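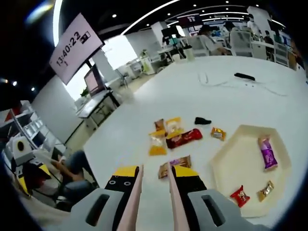
Snack table, August, 13:40

Back from lunch and finally giving the snack table the attention it deserves! Adesuwa wants the cream hexagonal tray kept for wrapped things people can grab on the way past, so I've started it off with three: the tall purple one, the little red one and a small gold and brown one beside it. The rest are still out on the white tabletop, the long red wrapper and the clear packet with the yellow label among them, plus the wafer-looking packet I keep eyeing.

I do like the tray (a good find, Marites!), and the raised edges ought to stop things sliding off toward the cables. We have 18 left to spend from the Lowther kitty, and I'd vote for more wafers.

To do: ask Marites where the second tray went.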